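Goralura Room, where we've got to
February 23, 2018

Hello all at Mondness,

I promised you a proper update once January was out of the way, so put the kettle on, because there's a fair bit to tell!

The lunches are going well. Really well, I think. We've served 906 hot meals since we opened the doors in Dundero, and the soup days are still the favourite by miles (the leek and potato has a bit of a following now, and I get told off if I swap it). When I wrote the bid I said we'd manage 700 by the end of winter and I remember thinking I'd been a bit bold, so I'm chuffed.

We had to close on 2 days in January when the boiler packed up. The landlord was quick to send someone, to be fair, but the part had to be ordered and you can't ask people in their eighties to eat in their coats. I rang round everyone the night before and we dropped sandwiches off to those who wanted them. The boiler's fine now, touch wood.

Now, money. The food line is a little over, mostly butter and eggs, and the transport line is well under because more people are sharing lifts than I'd guessed. I'd like to move some from one to the other if you're happy with that. I'll send the form over separately, I couldn't get it to save properly on my laptop.

The thing that hasn't worked is the afternoon singing. We tried it straight after pudding and half the room wanted a nap and the other half wanted to catch the bus. I've moved it to before lunch for the next few weeks and we'll see. If it still doesn't take off I'd sooner drop it and put that time into the card games, which look after themselves and go on until we have to start switching the lights off.

Oh, and the seating! You asked how tight it was. We can get 48 people in comfortably with the long tables end to end, and on soup days we're close to that, so I've begun keeping a list for the busy ones. I don't love turning lunch into something you book, but it beats somebody walking up the hill and finding no place laid.

Next up is the spring menu, a new fridge (the old one hums so loudly we have to shout over it) and a trip to the garden centre if I can get a decent price on the coach. I'll write again when the fridge is in.
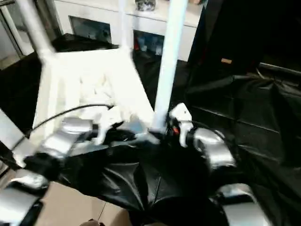
Bai wrote back that moving the transport money over to food was fine, form or no form, and asked whether the booking list could keep a few places free for anyone who just turns up.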